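Itlow Refurbished Computers for Households: Progress Report to the Nolten Fund

Reporting period: through the end of September
Prepared by: Shahnaz Sivakumar, program coordinator
Technical review: Rizwan Marikar

1. Status

The program is on schedule for intake and behind schedule for distribution. The target for the grant year is 300 desktop computers placed with households in the Itlow district. At the close of the period 70 had been delivered and signed for. Intake from office donors is sufficient to meet the target. The delay is in data erasure and in the supply of replacement storage drives.

2. Intake and erasure

Donated machines are logged by serial number on arrival. Drives are removed and held in locked storage until erased. Norent supplied the erasure software under the terms reported last quarter. Arif Samarakoon found that the software did not write a certificate when a drive reported bad sectors, and the affected drives had to be processed a second time. A corrected version was installed in September. Drives that fail the second pass are destroyed, and the destruction record is attached to the serial number of the source machine.

3. Hardware condition

Most donated units are towers from office replacement cycles. Memory is tested before a unit is assigned to a household. Units with a failed power supply are repaired if a matching part is in stock and are otherwise stripped for parts.

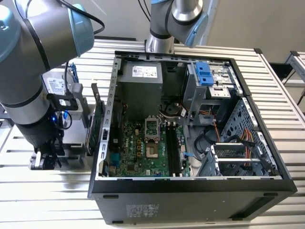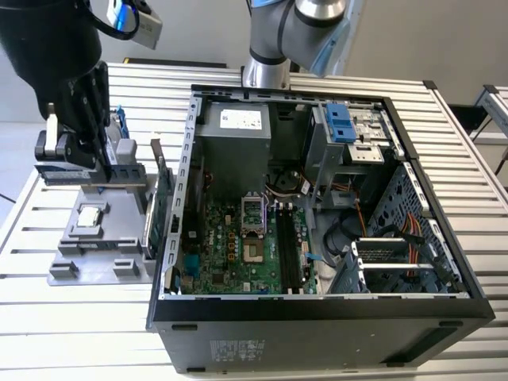 Desktop tower on its side with the side panel off.

Storage remains the main cost. The budget assumed that half of the donated drives could be reused, and the rate has been lower. Rafsan Ranasinghe has obtained a revised quotation from Jayawardena for solid-state drives, with delivery in 9 working days from order. The quotation is within the contingency line and does not require a budget amendment.

4. Distribution and support

Referrals come through schools and the two district libraries. Pickup is on Friday afternoons at the main library. Households without transportation are placed on a delivery list, which currently has a wait of about 2 weeks. Živko Hoxha handles telephone support. The most common requests concern printer setup and forgotten passwords. The printed setup guide has been revised to cover both.

5. Risks

Further delay in drive supply would move distribution into the final quarter. Floor space in the storage room is also limited, and intake will be paused if undelivered stock exceeds the shelving.

6. Next period

Place the drive order with Jayawardena.
Clear the erasure backlog.
Add a second pickup session at the main library, subject to room availability.
Submit the revised distribution schedule to the Fund with the next financial statement.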